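Tapizados claros en zonas de paso: registro de uso y propuesta de ordenación de prendas

Proyecto de la asignatura Diseño de Interiores Domésticos. Grupo: Ji-hoon Min, Angeliki Chatzigeorgiou, Dima Nassar. Tutor: Rhun Gwynne.

1. Planteamiento

El grupo partió de una observación común en los pisos de estudiantes: los asientos tapizados sin respaldo acaban sirviendo de superficie de apoyo para la ropa. La prenda que no está lo bastante sucia para lavar ni lo bastante limpia para guardar se deja encima y permanece allí. El trabajo estudia qué consecuencias tiene ese uso para el tejido y para la propia prenda, y propone una rutina de recogida que no requiera mobiliario nuevo.

El estudio se realizó en octubre en el piso de la residencia Pritano que comparten dos miembros del grupo. No se modificó la distribución del dormitorio. La única condición previa fue aspirar el tapizado el primer día con boquilla estrecha.

2. Material y superficie

La superficie de trabajo es un tapizado gris claro de trama fina, con hilos de dos tonos próximos. Este tipo de tejido disimula bien el polvo, pero mal el roce localizado: cuando una zona recibe siempre el mismo apoyo, el tono se apaga antes que en el resto. En la parte delantera se aprecian unas marcas tenues, algo más oscuras que el fondo. No se ha determinado su origen.

Como prenda de referencia se eligió una camiseta roja de estilo deportivo con el número 33 en negro y borde blanco. Se descartó una sudadera lisa porque no permitía comprobar el efecto de los pliegues sobre los caracteres grandes, que era uno de los puntos de interés.
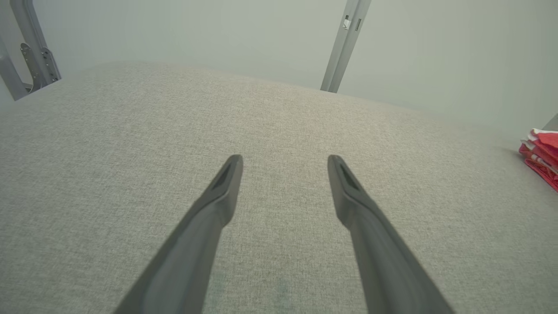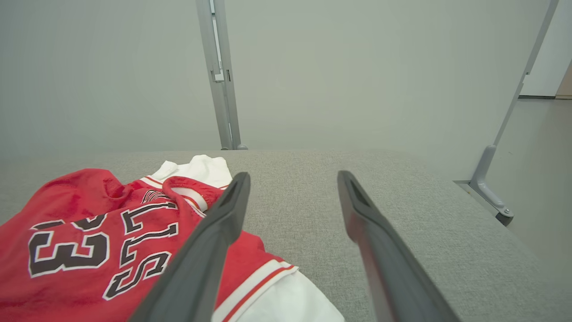 Tapizado gris del dormitorio; en la segunda imagen, con la camiseta roja a la izquierda.

3. Procedimiento

Cada sesión duró 45 minutos y constó de dos fases. En la primera, la ropa se dejaba sobre el tapizado tal como cae al quitársela. En la segunda se retiraba, se sacudía y se doblaba según el siguiente orden:

Extender la prenda boca abajo, con el cuello hacia la pared.
Alisar desde el centro hacia los bordes, sin tirar del cuello.
Llevar las mangas hacia dentro, hasta que los puños queden alineados.
Doblar en sentido transversal, evitando que la línea de pliegue cruce el número.

Se completaron 8 sesiones. Jong-dae Won, compañero de curso ajeno al grupo, repitió el procedimiento a partir de la hoja impresa y señaló que el tercer paso era ambiguo – la primera redacción no indicaba si las mangas se doblaban juntas o por separado. Se corrigió antes de la sesión siguiente.

4. Resultados

El cuello de canalé fue la parte más problemática. Después de una noche amontonada, la prenda lo conservaba enrollado y había que aplanarlo con la mano antes de doblar. Los caracteres grandes no se agrietaron, aunque el pliegue sí dejó una línea visible cuando pasó por encima de ellos. En las sesiones en que se respetó el cuarto paso no apareció.

En el tapizado no se observaron cambios de color atribuibles a la prenda. Sí aumentó la cantidad de pelusa retenida en la trama, sobre todo junto al borde lateral. Se retiró con un cepillo de goma; el rodillo adhesivo dejaba residuo y se abandonó pronto.

5. Limitaciones

Una sola superficie y una sola prenda de referencia no permiten generalizar. Tampoco se controló la humedad del dormitorio, que da al patio y se ventila de forma irregular. La comparación con el tapizado más oscuro de la sala común, prevista en el plan inicial, queda pendiente: la sala estuvo cerrada por obras.

6. Propuesta

Se propone reservar una única zona del asiento para la ropa en uso, cambiarla de lado cada semana y vaciarla por completo antes de aspirar. La hoja de doblado, ya corregida, se ha colgado en el interior de la puerta del armario. Dima Nassar mantiene el registro hasta final de curso y añadirá los datos de la sala común cuando se reabra.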